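Search the notebook
Home Entries Rigs Parts Log in

Rirno bench, two-arm cell
Tuesday, June. E. Yaman

Left gripper fault again on the box task, third shift in a row. Writing it all down this time so Kurtuluş side can read it before they send another finger set.

Job is the small black box, left arm grips, right arm comes in and works on it, parts end up on the table. Speed limit at 70 percent, same as last week. Program is the Zoselby one, no edits except the approach height.

The fault came at cycle 384. Left grip force dropped to zero in the log while the finger position stayed closed. Controller took that as "object lost" and should have stopped both arms. It stopped the left one only. The right arm carried on with its move for 464 ms before the cell stop caught it. No contact, nothing bent, but that delay is the real problem. The force reading I can live with for a week.

Reset, cleared the table, ran it again at low speed. Fault came back at cycle 1564 counting from the morning start. Same code, same order of events. I was outside the line both times with the pendant in my hand.
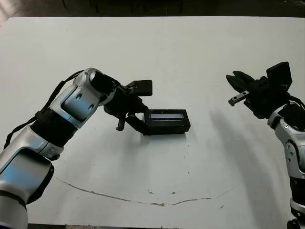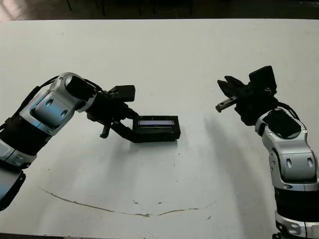
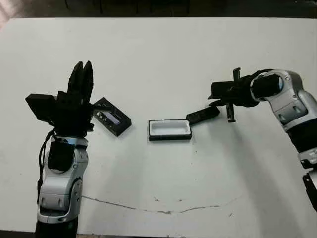

Box task on the white table. Left and right arms in all three; box parts apart in the last.

Checked so far:
Left wrist cable, reseated at both ends. It loops over the top of the arm and I suspect it pulls when the wrist rolls in. Moved the wrist by hand with power off and could not get the reading to drop, so not proven.
Force sensor zero. Drifted a little since calibration, within limits.
Right arm stop input. Works when I trigger it from the panel. Did not try triggering it from the left controller, ran out of time.

My guess is two separate faults. One is the force signal, cable or connector. The other is that the object-lost message goes through the Diltirum box before it gets to the right arm, and the box waits for its next poll. If so, it has been like this since the install and we never saw it while the left side was behaving.

Until the stop is sorted: no automatic runs, step mode only, hands off the table while the drives are on. I put a tag on the panel. Please leave it there.

To do
Swap left wrist cable with the spare, run step mode, log force
Trigger stop from left controller, measure the delay on the right
Ask Kurtuluş if the stop can be wired direct

Stopped 17:40. Drives off, key in the drawer.

Erdal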